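Dristusley Tabletop Arm Package

Print this page | E-mail this page

The Dristusley is a single-arm system for pick-and-place work on everyday objects. We sell it as a package: the arm and its base, a gripper, the control computer, the software license and installation. It is meant for labs, teaching rooms and small development groups that want an arm running on a table without building the rest themselves.

Most buyers start with household items. They are cheap, easy to replace, and different enough from each other to show where a grasping program is weak. A bowl has to be taken by the rim. A tube lying at an angle needs the wrist turned before the gripper comes down. A small upright container tips over if the approach is off to one side.

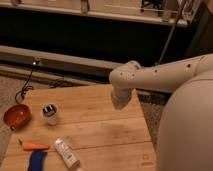

Gripper pointing down over the open part of the tabletop, with the bowl at the far left.

What is in the package

Arm and base. White shell, closed joints. The base stands on the floor next to the table, so nothing has to be bolted to the tabletop. It can be set up on carpet, but we ask that the floor under the base be level.

Gripper. Fitted and calibrated before delivery. It can be taken off with the hex key in the accessory bag. Replacement finger pads are sold in sets of 2.

Control computer. Ships with the software loaded. You supply the monitor and keyboard.

Bramach software. Runs the arm, stores positions and keeps a log of each run. Routines can be built from the menu or written as scripts. The license covers one arm and does not expire. Updates are free for the first year.

Installation. One visit by our staff, including a morning of training for up to 9 people. Further training is quoted separately.

Choosing a table

The table is not included. Customers often ask what to buy, and the answer is that most sturdy tables will do. A plank top works well. Seams between boards are not a problem for larger objects, though a thin item such as a card or a coin can catch in one. Smudges and scuffs make no difference to the arm. A very shiny top can cause trouble for cameras, and we suggest a matte finish if you plan to add vision.

Leave free space between the objects and the side where the arm comes in. The first routines are easier to write when the gripper can come down over clear tabletop and then move across.
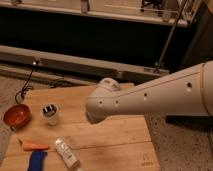
Dimmont Automation / Applied Handling Department

Our department does the installations and answers support questions. Renata Paredes schedules the visits and Renato Leiva handles software. If you already own an arm from another maker and only want the software, write to Renato first with the model number, as not every controller is supported.

Before we arrive

Have the table in its final place. Keep cables away from the area where the arm will travel, and have a grounded outlet within reach of the base. Choose the objects you want to work with and set them out on the day. We would sooner train on your items than on ours. Toy food, kitchen containers and bathroom tubes are all fine. Please leave out glass and anything with liquid in it until the training is finished.

Known limits

The arm is slow near the end of its reach. An object at the far edge of a wide table, or one that hangs over the edge, may need a separate routine with a lower speed. Soft items such as folded cloth can be picked up, but the result depends a lot on how they are folded, and we do not quote a success rate for them. The package is for indoor use only.

Parts and ordering

Complete package: order no. 1026
Finger pads, set of 2: order no. 481
Quiroga floor plate for uneven floors: on request

Prices are given by quote. Send us the delivery address, the size of your table and a short note on the objects you plan to handle. Agustina Espinoza prepares the quotes and will tell you the current delivery time. Orders placed by schools and colleges can be invoiced after installation.

Returns are accepted on unopened accessories. For the complete package, see the terms sent with your quote.

Page updated 27 December 2023

Contact Applied Handling | Copyright Dimmont Automation, all rights reserved | Back to top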